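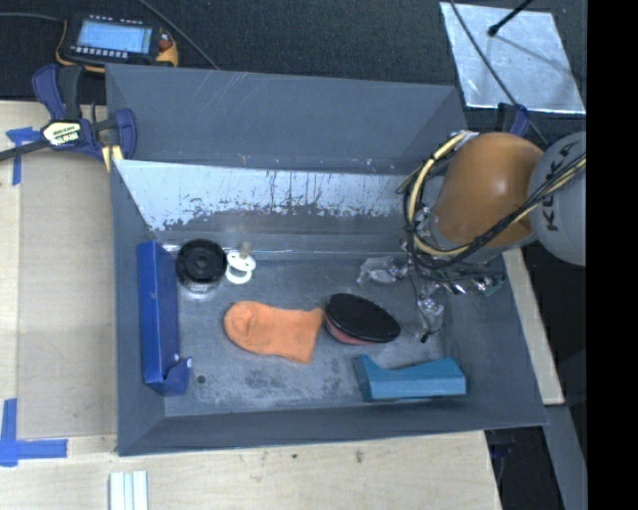
Eldana Wako told us early on that people in Koster do not throw things out because they are lazy, they do it because the repair shop in Stundley closed.

We wanted to check that. Our group surveyed 13 households in June and asked what small household items they had gotten rid of in the past year and why. Three had tried to get something fixed first. Five said they would pay for a repair if it cost less than half the price of a new one.

Limits: the sample is small, and most of the homes are on Omon Street. The question on cost was worded badly and we would change it.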